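部品の仕分けを続ける修理教室「Bundia」に聞く

電気製品の修理教室「Bundia」では、外した部品を捨てずに仕分けし、次の修理に回している。運営を担当する講師に、作業台の使い方と部品の分け方について聞いた。取材は2019年11月26日(火曜日)、教室の作業室で行った。

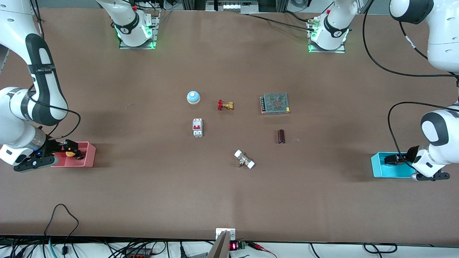
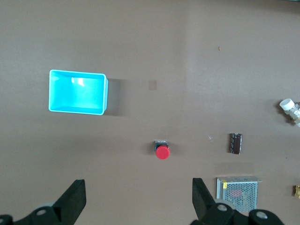 仕分けを始めたきっかけは、引き出しの中身が分からなくなったことだという。「スイッチもコンデンサーも同じ箱に放り込んでいました。必要なときに探すより、買ったほうが早い。それでは外した意味がないので、10月に全部出してやり直しました」

出てきた部品は535個あった。このうち200個ほどは足が短く切れていたり、表示が消えていたりして、処分に回した。残りは種類で分け、棚に戻した。

分け方は単純にしている。最初は定格や寸法まで細かく分けていたが、続かなかった。いまは台の上でまず「動かす部品」と「動かさない部品」に分ける。スイッチやつまみは前者、コンデンサーや抵抗は後者に入る。定格を見るのはその後になる。

「初めて来た人に定格を読めと言っても無理です。押せるか、回せるか。それなら見れば分かる。迷ったものは台に残しておいてもらい、最後に私が見ます」

入れ物は浅くて口の広いプラスチック製を選んでいる。以前はふた付きの小箱を使っていたが、開け閉めが面倒で、ふたの上に部品を置く人が出た。色の違う入れ物にしてからは、「青に入れて」と言えば通じるようになった。ただし、色と中身の対応は決めていない。その日に何を分けるかで変わるため、始める前に紙に書いて壁に貼る。

台の上に一度に広げるのは25個までとしている。これより多いと部品どうしが重なり、足が曲がる。電解コンデンサーは転がるので、台の縁から離して寝かせる。基板から外したばかりのものは、端子を短絡させず、講師が抵抗を通して放電させてから台に出す決まりである。

電解コンデンサーの再利用については慎重だ。「頭が膨らんでいるもの、液の跡があるものは使いません。見た目がよくても容量を測ります。測って外れていたら捨てる。古いものは練習用にして、人に返す製品には新品を付けます」

一方、スイッチはよく再利用する。押したときの感触を確かめ、テスターで導通を見る。接点が荒れているものは、何度か押すと数値がばらつくので分かるという。押しボタンは同じ形に見えても、押している間だけ入るものと、押すたびに切り替わるものがある。この二つは混ぜると後で困るため、棚では別の引き出しに入れている。

棚はOvoの引き出し式で、3段を部品に充てている。ラベルは手書きのまま。印刷も試したが、中身が変わるたびに作り直すことになり、やめた。

次の予定を聞くと、Lundの倉庫から引き取ったラジオの分解が控えているとのことだった。「台数はまだ数えていません。つまみが多いので、動かす部品のほうの引き出しが足りなくなると思います。棚を増やすか、つまみだけ別にするか、開けてみてから決めます」

教室への部品の持ち込みは受け付けている。電池と、割れたガラスの入ったものは断っている。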